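Rebuilding the old college clock tower in bricks

I finished the model in April, later than planned. It stands on a shelf in the hall of the Plellent library, where the porter has already asked me twice whether the hands move. They don't.

The tower belonged to the teaching college at Plellent, and it came down before I was born. I only knew it from a postcard and from the stone with the date on it, which is now set in the wall by the car park. When the college asked former students for ideas for its anniversary, I wrote in and said I could build the tower if they paid for the bricks. They said yes within the week, and then I had to work out how.
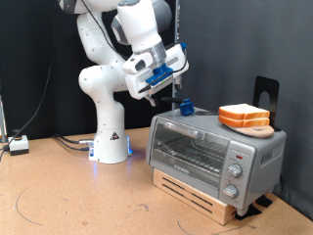 The first problem was scale. I wanted the door to be tall enough for a standard figure, and that sets everything else. At that size the tower came out too tall for the shelf, so I shortened the middle section by 4 courses of windows. I doubt anyone will notice who didn't study there. Two people who did have written to me about it.

Drawings were harder to find than I expected. The college archive has the front elevation and a plan of the ground floor. The back of the building is guesswork, based on a photograph of a sports day in which the tower is mostly behind a tree. 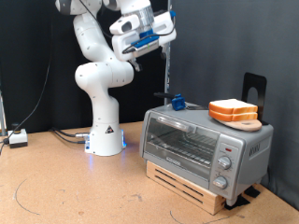 Getting the bricks

I used 3,565 pieces in the end. Most of the dark red came from a second-hand seller called Galo, who sorts by shade, and that matters more than you would think with older bricks. The roof pieces came from Prolden and took seven weeks. One bag was the wrong grey and had to go back.

I built the lower half first, took it apart, and built it again with thicker corners. The first version leaned when I carried it from one room to the other.
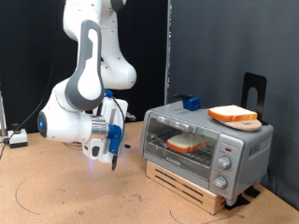

The clock face

There are four faces on the tower and I only did two of them properly. The other two are against the wall. The numerals are printed tiles from a small shop called Yazıcı, who were patient about my changing the size after I had ordered.

The hands are set to ten past nine, which is what they show on the postcard. 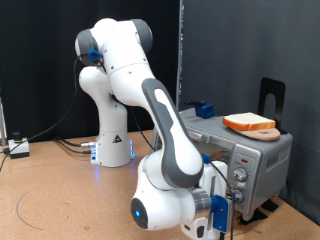 Moving it was the worst part. I split the model at the string course and took it over in two boxes, with towels round the roof. A chimney came off in the car and I put it back on in the library with a borrowed desk lamp.

The college wants to keep it until the end of the summer term and has asked about the old dining hall next. I have said I will look at the plans. If you have a photograph of the back of the tower, please send it, even if it is a bad one.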